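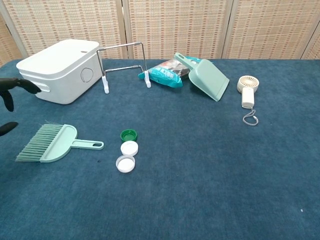 Unit 4. Keeping a small store room in order

Notes for the evening course in housekeeping management, Kukdale Training Centre
Lecturer: Palesa Mathebula

4.1 What we mean by stock

In this unit the word stock means all the things which a guest house uses up and must buy again: soap, cloths, bin liners, floor cleaner, light bulbs. Furniture and machines are not stock. They belong to the inventory, and we speak of them in Unit 6.

A storage box with a lid is a piece of equipment, but the cloths inside it are stock. Students often mix these two in the first exercise, so please read the question twice.

4.2 The reorder level

For each item we need three numbers:
– how much we use in one week
– how many weeks the supplier needs to deliver
– how much we want to keep as a reserve

The reorder level is the weekly use multiplied by the delivery time, plus the reserve. Suppose a guest house uses 80 small soaps in a week, the supplier Hastent delivers in two weeks, and the reserve is 40. The reorder level is then 200. When the shelf goes down to this number, we write the order the same day.

4.3 The stock card

Every item has its own card. On the card we write the date, the quantity in, the quantity out, the balance and the initials of the person. Pencil is not allowed. If you make a mistake, draw one line through it and write the correct number next to it.

Some houses use a computer sheet instead – this is also fine, but it must be filled in at the shelf and not from memory in the evening.

4.4 Old stock first

New deliveries go behind the old ones. This rule is well known for food, but cleaning products also become weak with age, bleach most of all. Write the month of arrival on each bottle, for example July.

4.5 Exercise for next time

Read the case of the Steyn guest house (reader, chapter 10). Compare the cards kept by Thulani Radebe with the delivery notes, and find where the balance of 578 bin liners comes from. Half a page is enough. Anathi Mahlangu will collect the papers before the break.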